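Teaching a robot to tidy up, one squeeze at a time

6/20/18

So I've been quiet here for a while, and the reason is that I've spent every free hour I have driving a pair of robot arms around a green mat. I'm having more fun than I've had since I learned to ride a bike.

Some background. Onni Kallio and I used to build small machines together, years ago, mostly things that fell over. He's been at Hakala for a while now, and this spring he talked me into helping with a project they call Nakska. The idea is easy to say. You sit down, you take hold of two controls, and whatever your hands do, the two arms on the bench do as well. Everything gets recorded while you work: the joints, the grippers, what the cameras see. Later on a program studies all those recordings and tries to do the job with no one holding the controls.

The job we picked is sorting small metal parts with red trays. Pick up a part, put it in a tray, go back for the next. I figured I'd have it down in an afternoon. Ha!

My first try at picking up a single cylinder took so long that Onni went and made coffee. My hands knew perfectly well what to do, but they're used to feeling things, and through the controls you feel almost nothing. You have to do it all with your eyes. Is the part between the fingers or behind them? Am I touching the mat or hovering over it? I'd squeeze, lift, feel very proud, and the cylinder would still be lying there.

What saved me was the wrist view. There's a small camera up by the gripper, and once I learned to trust it (this took days, I'm stubborn) everything got easier. You get the two fingertips and whatever is between them, and that's all you need for the last little bit of a reach.

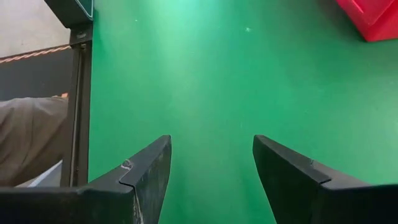
Photo: Aatos Lappalainen / Nakska project

You wouldn't believe how well I know that patch of green by now. I use the specks on it as landmarks! With the fingers open like that I can come in over a part, turn the wrist until the two tips line up on either side of it, and then go straight down. Straight down is the trick. If you come in at a slant, one finger gets there first and bumps the part, and if it's a round part, off it goes. I've chased cylinders all over the mat that way. Onni says those are some of the most useful recordings we have, the ones where I mess up and then fix it, and I've decided to believe him.

The scuffs on the left finger, by the way, make me strangely fond of them. They look like work boots.

A few things I've picked up, in case any of you ever get a chance to try this:

Go slower than feels natural, but don't stop. Early on I'd move, freeze, think, move again. When Onni trained on those runs the robot learned to freeze too. It would reach halfway to a part and just hang there like it had forgotten why it walked into the kitchen. Now I try to decide where I'm going before I start moving and then keep it smooth.

Use the same hand for the same thing. I'm right-handed, so my left arm used to drift off and do nothing in particular, in a different spot every time. That makes it hard for the program to tell what matters. These days I park it somewhere sensible and open the gripper so it's ready.

Change where things start. This one surprised me! I had a nice neat layout I liked, with the parts lined up, and I got really quick at it. Then we tried the trained version, shifted a part over by a thumb's width, and it reached with total confidence for the old spot. So now I scatter the parts before each run and leave them however they land. Some bunch together, some end up off alone, and the ones near the rails are a pain to get at. Good. It should see the annoying ones.

Take breaks. Your shoulders will tell you.

We've done 300 runs so far. The goal is 3000, and I'm not the only one driving, thank goodness. Aatos Lappalainen does the early shift and he's much better than me with the left arm, the show-off. You can tell whose run is whose just from watching the playback. Mine have a little wiggle right before the grip. His go in like a heron after a fish.
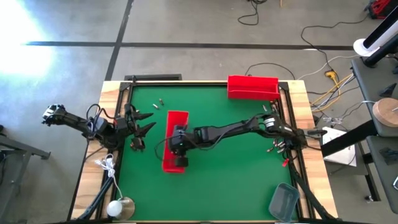
The bench from above, with the right gripper down in one of the red trays.

I love looking at it from up there, because when I'm driving I forget how big the whole thing is. In my head it's only fingertips and parts. Then I look at the full bench and there are these two long arms reaching in from either side, cables and all, and I get a bit giddy that I was just wearing them like gloves.

The trays took some getting used to as well. Getting a gripper down inside the long one means minding the sides, and for the first week I knocked into them a lot. What helped was lining up along the length of the tray before going down, so there's room to open up again once you're in.

Last week we let the trained version have a go at 20 runs on its own. I stood there with my hands behind my back so I wouldn't grab the controls. It missed, it missed again, it picked up a part, and right before it closed the gripper it did a little wiggle. My wiggle! I yelled so loud that someone came in from next door to check on us. It got fewer than half of them right, and I went home grinning like I'd won something.

Next up is passing a part from one arm to the other, which so far I've managed maybe one time in five. Onni wants it working before the Arkasley visit in July. I'll write again when I've got something to show, or when I've stopped dropping things, whichever comes first. If you've done any of this yourself and have tips for the handover, please leave them in the comments. I need them!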